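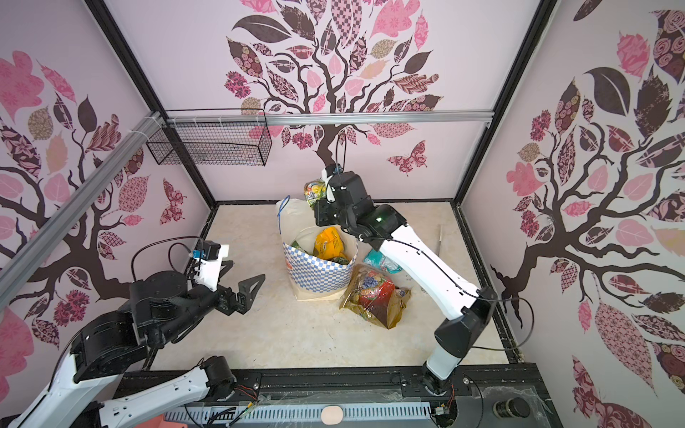
A comment under the April post on carrier bags argued that candy should go in flat, one package on top of another, heaviest first, and that standing packages on end wastes the corners. The commenter packs groceries that way and has had no trouble with it. For cans and boxes I agree. For candy in film bags I get better results standing them up, and the reply got long enough to need its own post.

## The problem with flat

A bag of wrapped candy is a loose fill inside a flexible skin. Put it down flat and the pieces spread until the film stops them, so the package takes up close to its full face area. In a paper shopping bag with a narrow base, the face is often wider than the base. The package bridges across, bows in the middle, and leaves a dead space under it. The next package sits on the bow and slides to one side.

On end, the same candy settles toward the bottom seal. The lower half gets thick and the upper half goes slack. The thick part sits on the floor of the bag and the slack part can be pushed against its neighbor.

It also leaves the top seal within reach, so any one package can come out without disturbing the others.

## Order of loading

1. Open the bag fully and press the base down from the inside. A base that is still creased will tip the first package forward.
2. Fold the handles outward. A cord handle that has dropped inside catches on the crimped edge of the film.
3. Lay out the packages on the table before starting and sort them by width. Fruit candy and tea candy often come in similar sizes, so check the seals as well as the faces.
4. Hold each package by the top seal and give it one shake so the contents drop.
5. Lower it vertically until it touches the base, then let go. Dropping it from the rim puts a dent in the base fold.
6. Place the first two against opposite walls and work toward the middle. A bag loaded from one side leans to that side.
7. Put the large clear bags in last, or in a separate carrier. Clear film tends to grip printed film, and a big one will drag a small one down with it.
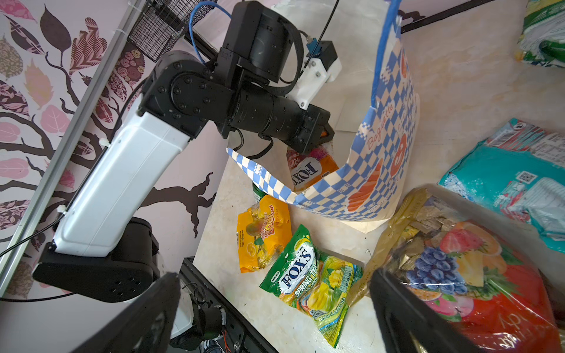

## Measurements

The April load was 12 packages with a total of 2454 g, in a Plovero paper carrier weighing 51 g empty. Packed flat, 9 of the 12 went in below the rim. Packed on end, all of them did, with the tops of the last two level with the rim.

I repeated the flat load with an Ondden carrier, which has a wider base, and the difference was smaller. Base width seems to matter more than height. I have not tried anything with a rigid insert.

The scale reads to 1 g and was zeroed before each load. Both carriers were new. I did not control for how much air was sealed into each package, and it varies a good deal between brands – a puffed-up package behaves more like a box and can go either way.

## Limits

Standing works while the packages support each other. With only two or three in a wide bag they fall over on the first turn of the stairs, and then flat is fine. Chocolate bars and anything in a tray go flat under all conditions.

Next on the list is the same load in a cloth tote, where the base sags and step 1 does not apply.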